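5.3 Failure analysis: objects lost at the sink divider

The policy was evaluated on the Gralwood kitchen set, a group of simulated rooms in which the arm must move dishes and food between the worktop and the sink. Of 1,078 trials, 46 ended in a fault that the success score did not record. In each of these the target object was released early, came to rest against the sink divider and was then reported as placed.

Figure 4. Simulated sink task, with a yellow plate in the left basin and a blue plate on the worktop to the left.
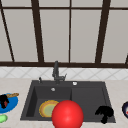

The fault was traced to the placement check, which compared the height of the object with a single value for the floor of the sink. A double sink does not suit a check of this kind. An object leaning on the divider could pass it while still free to roll, and the arm would then begin its next reach at full speed. In 13 of the 46 trials the wrist struck the object during that reach.

Such contact costs nothing in simulation, but the same controller is used on the Bretelow arm, where a blow of this force could break a dish or injure a person standing nearby. Trials on the physical arm were therefore stopped in January, at the request of Marcela Pešek. The check was rewritten by Thịnh Sầm so that an object must remain still for up to 2,000 simulation steps before release is confirmed - a slower rule, and one that lengthens every trial. The effect of this delay on the overall score is reported in Section 5.4.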